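Fiker opens repair counter for household goods in Ploltau

PLOLTAU, June. Fiker, the maker of kitchen scales and small household appliances, today announces the opening of its first public repair counter. The counter is in the Brunet building in Ploltau, on the ground floor, next to the post office. Customers from Ploltau and from Fosumcombe can bring their Fiker products there without an appointment.

Until now, a customer with a broken product had to send it by mail and wait for the answer. Many customers wrote to us that the postage was more expensive than the repair. We have read these letters carefully, and the new counter is our answer to them.
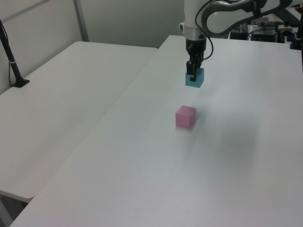
A light blue cube held a short distance above the table.

The repair counter accepts kitchen scales, hand mixers, toasters and table lamps of the Fiker brand. It is not important in which shop the product was bought. A receipt is necessary only when the customer asks for a repair under warranty. For all other repairs, the customer receives a written price before the work begins, and can say no to this price without any cost.

Simple repairs, for example a new power cord or a new foot for a scale, are made while the customer waits. For more difficult repairs the product stays at the counter for up to five working days. When the repair is ready, the customer receives a text message or, if preferred, a phone call.

Fiker keeps 800 different spare parts in stock in Ploltau. Among them are parts for the kitchen scale model 1031, which is no longer sold but is still used in many homes. Parts can also be bought separately by customers who like to make the repair themselves. A printed instruction is included with each part, and the same instructions can be read free of charge at the counter.

During the test period in spring, the counter received about 200 products from invited customers. The most frequent problem was the battery cover of the scales, which breaks easily at the small hook. Fiker has changed the form of this hook, and the new cover is given free of charge to every owner of a model 1031. 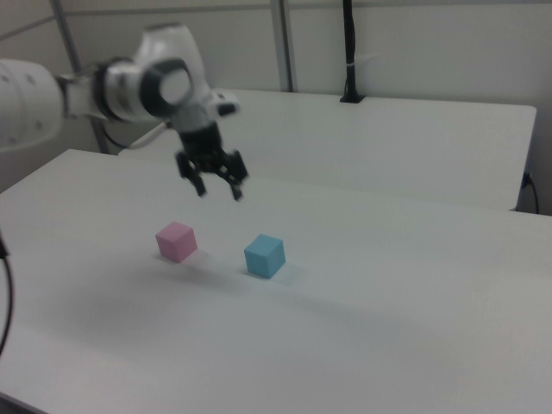
Zero postage is good news, one Fosumcombe customer remarked after the test period, but the counter should also stay open in the evening for people who come by the late bus. Fiker has taken this wish into account, and on Monday the counter will be open until 8 p.m. On the other working days it closes at 5 p.m.

Products of other brands can unfortunately not be accepted at the moment. Fiker is in discussion with Brunet about a second room in the same building, where a larger workshop could find its place. A decision is expected after the summer.

About Fiker
Fiker develops and sells kitchen scales and small appliances for the home. The company has its main office in Ploltau and a warehouse in Fosumcombe.

Press contact
Fiker Press Office, Brunet building, Ploltau
Product photos and the complete price list of spare parts are sent on request.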